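Getting the House Ready Before a Trip, and Packing So You Don't Come Back to a Mess

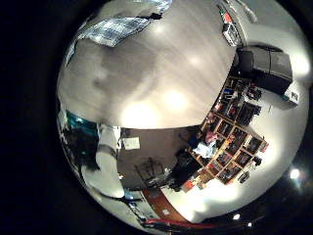 A plaid cloth on a pale tabletop, with cubby shelves beyond.

We go away two or three times a year, usually a week in a rented place near the water at Jelbridge and one longer trip somewhere we need to fly to. These are the household jobs we do before leaving and the packing habits we have kept. Most of them cost nothing.

Kitchen

Start eating down the refrigerator five days out. Milk, cut fruit, salad greens and open deli meat will not make it through a week. Eggs, hard cheese, butter and most condiments will. Soup made from the leftover vegetables freezes well and gives you a dinner for the night you get home.

Put a mug of water in the freezer until it is solid, then set a coin on top of the ice. If the coin is at the bottom when you return, the power was out long enough for things to thaw and the food should go. If it is still on top, the freezer stayed cold.

Run the garbage disposal with cold water and half a lemon the evening before. Take out all the trash, including the small basket in the bathroom. Leave the dishwasher empty with the door open a crack so it doesn't smell.

Unplug the toaster, kettle and coffee maker. Leave the refrigerator alone unless you will be gone more than a month, in which case empty it, wipe it with baking soda and water, and prop the door open with a rolled towel.

Water and heat

Turn off the washing machine valves. The hoses are under pressure all the time and a split one can run for days. If you are away in winter and the house has a main shutoff you can reach, close that too and open one faucet to let the pressure down. Leave the heat on. Setting it at 55 is low enough to save money and high enough for the pipes in most houses. Open the cabinet doors under any sink on an outside wall.

For a gas or electric water heater, look for a vacation setting on the dial. Ours took a while to find because the lettering had worn off.

Plants

Move houseplants out of direct sun and water them well the night before. Group them together in the bathtub on an old wet towel if you have a window in there. Succulents need nothing. Ferns will need a neighbor.

Packing

Use a table or bed that you can leave covered for two days. Lay everything out, then put back a third of the shirts. Shoes go in first, heels against the wheel end of the suitcase, with socks pushed inside. Roll knits and fold anything with a collar.

Airline size limits differ and they change, so check the one on your own ticket. A kitchen scale won't handle a suitcase. Weigh yourself on the bathroom scale holding the bag, then without it, and subtract.

We use a set of zip bags from Brokus for liquids. Freezer bags do the same job if you press the air out. Put a square of plastic wrap under the cap of each shampoo bottle before you screw it on. Fill bottles to 80 percent, never to the top, so there is room for the air to expand in flight. The limit for carry-on liquids on most flights we have taken is 100 milliliters per container.

Pack one dryer sheet and one empty laundry bag. A pillowcase works for the laundry.

Rental kitchens

We bring a paring knife (checked bag only), a dish towel, a few clothespins for closing chip bags, and salt and pepper in old spice jars. The knives in rental places are nearly always dull. If you forget the paring knife, the unglazed ring on the bottom of a coffee mug will put a passable edge on whatever is in the drawer. Use light strokes and wipe the blade afterward.

Check the oven before you shop. At the last place in Jelbridge the dial stopped at 400, and a frozen pizza took 19 minutes on the bottom rack.

Coming home

Run every faucet for a minute or two. Pour a cup of water down any floor drain, where the trap may have dried out and let in a smell. Check the mug in the freezer. Open the suitcase outdoors or in the bathtub if you have any worry about bedbugs, and put the clothes straight into the dryer on high for half an hour before washing.

Store suitcases one inside another with a bar of soap, unwrapped, in the smallest. Write any missing item on a card and leave it in the front pocket. Ours says nail clippers, spare charger, and beach sandals, size 9.

Filed under: Home Tips, Travel and Vacation

Search this site Enter keyword Go

Contact us | © Mokadberg Household Pages | Back to top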